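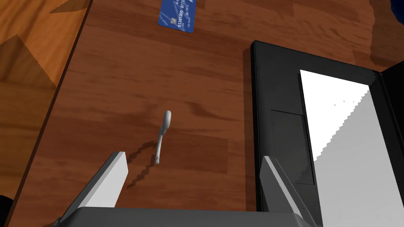 Fig. 7. Payment card on a wooden tabletop.

Section 4: Adding a card and setting spending limits

Before you start

You will need the Brotia app, the card you want to add, and a connection you trust. The sales page says the whole job takes a minute. Allow longer. The app asks for some things twice, and the bank may want to text you a code before it lets anything through.

You do not have to add a card to use Brotia. Sections 1 to 3 work without one, and so does the budget sheet in Section 6. The app will suggest several times that you "finish setting up." Your setup is finished if it does what you want.

Adding the card

1. Open the app and tap Wallet, then Add.

2. Choose Type It In or Scan. Scanning is offered first. It often mixes up 3 and 8 on cards with raised numbers, so check every digit before you go on.

3. Enter the expiration date and the security code. Brotia says it does not keep the code after the first check. We have no way of confirming this from outside, and neither do you.

4. Enter your billing address the way it appears on your bank statement. "Apt" and "Unit" count as different addresses at some banks, and the error message will not tell you that this is the problem.

5. On the Permissions page, turn off Share Spending Trends. It is on when you get there. The wording says sharing "improves your experience." We ran one account with it on and one with it off for most of October and could not tell them apart, except that the first one got more email.

6. Tap Confirm and wait for the green check mark. Do not tap twice.

CAUTION: A second tap can add the card twice. Both copies will work, and each one will have its own spending limit. If you set a limit on one copy only, purchases made through the other will go straight past it.

Setting a spending limit

1. In Wallet, tap the card and then Limits.

2. Pick Weekly or Monthly. The weekly limit starts over on Tuesday and cannot be moved to another day.

3. Type the amount in whole dollars. The app suggests 700 a month to everyone, whatever they earn or spend. Ignore it and use a figure from your own statements.

4. Choose Warn or Block. Warn sends a message and lets the purchase go through. Block is supposed to stop it.

NOTE: Block only applies to purchases made through Brotia. If you hand the same card to a cashier, the limit does nothing. The word "limit" is generous here, and the limit you can ask your bank to set is a stronger one.

Testing the limit

Do not take the settings page at its word. Set a Block limit of $25, try to buy something for more than that, and see what happens. Masanobu Sakamoto tested this for the guide at the Bellamy store in Stosbridge. His purchase was blocked, but the warning message reached his phone some seven minutes later. If you are counting on the message to tell you that somebody else is using your card, keep that delay in mind.

Put your real limit back when you are done.

If something goes wrong

Error 541 means the bank said no. The app advises you to "try again later." Call the bank instead, using the number on the back of the card. Trying again and again may get the card locked.

If the card shows as Pending for more than a day, remove it and start over from step 1. Waiting longer did not help on any account we tried.

Removing a card

1. In Wallet, tap the card, then More, then Remove.

2. Choose Remove and Erase. The other choice, Hide, only takes the card off your screen. It stays on the account and can still be charged.

3. Check your subscriptions. Anything you signed up for through the Wutico add-on has its own copy of the card details and must be canceled there — removing the card from Brotia will not stop those charges.

4. Look at your next two bank statements anyway.

Steps in this section checked by Obsa Gashaw. Menu names may change with updates. Section 5 covers shared accounts.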